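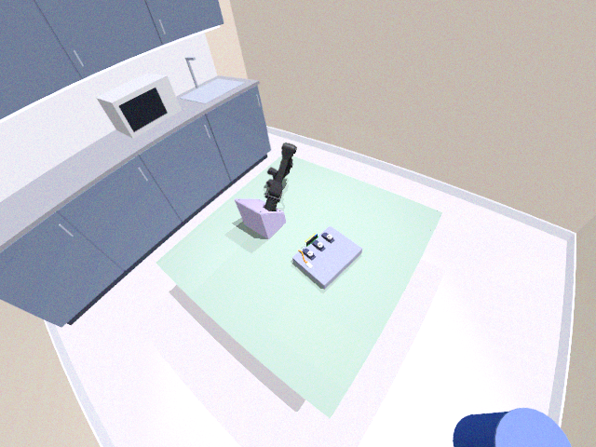 Fuvine is a software package for planning and controlling the movements of a robotic arm that handles small household fittings, such as knobs, switches and levers. It was developed at Lokdale, a research institute, and was first released on April 8, 2019. The package runs mainly against a physics simulator, and its control layer can also be connected to real arms that accept joint position commands.

Background

Work on the package began as an extension of Savolainen, an earlier motion library from the same institute. Savolainen dealt only with moving an arm from one place to another without collision. It had no means of describing contact, and users who wished to turn a knob or push a lever had to write each motion by hand. Fuvine kept the older library's collision checker and replaced most of the rest.

Structure

The software is divided into a scene loader, a planner, a controller and a recorder. Each runs as a separate process and may be restarted on its own. The scene loader reads a text file in which every body and joint is listed, together with friction and damping values. Walls, cupboards and worktops are normally marked as fixed, and the collision checker treats them as simple boxes – a choice that saves time but makes the planner slightly cautious near rounded edges.

The planner receives a goal stated in terms of a fitting, for example a knob and the angle it should reach. It proposes a set of hand positions from which the motion could be carried out, discards those the arm cannot reach, and searches for a path to the remainder. The search is limited to 200 attempts for each hand position. If no path is found, the goal is returned to the calling program with a code showing which stage failed.

The controller follows the path at 200 steps per second. During free movement it tracks joint positions closely. Once contact is expected, it lowers its stiffness so that small errors in the position of a knob do not lead to large forces. The change between the two modes is spread over 10 steps. Early versions switched at once, and the resulting jolt was often enough to spoil a grasp.

Kitchen scene

The package is supplied with a kitchen scene used for testing and teaching. The arm and a control panel share a table standing clear of the kitchen units, and the panel's three knobs are modelled as separate hinged bodies with their own limits.
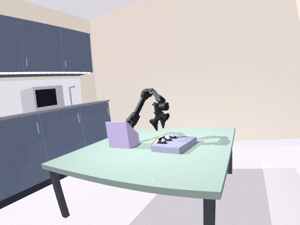
The kitchen scene in the simulator, with the gripper above the table and the control panel beneath the arm.

The background units take part in collision checking although no standard task makes use of them. Users may remove them from the scene file to shorten loading times. Lighting and surface colours are set in a separate file and have no effect on planning.

Testing

Changes to the package are checked against a fixed set of 586 recorded goals, all in the kitchen scene. A goal is counted as met when the fitting comes to rest within the stated angle and no forbidden contact has been logged. Results are stored with the scene file and the random seed, so that a failed run can be repeated step by step in the viewer.

Related software

Cangate is a companion tool for viewing the recorder's output. It displays joint positions, contact forces and planner messages on a common time line, and can export them as plain tables. It was formerly part of the main package and became a separate download in June of the year of first release.

Limitations

Fuvine assumes that the position of every fitting is known at the start of a task. It has no perception component of its own, and on real arms the positions must be supplied by an outside program. Soft objects, cables and liquids are not supported. The planner handles one arm at a time – scenes with two arms can be loaded, but the second is treated as a fixed obstacle.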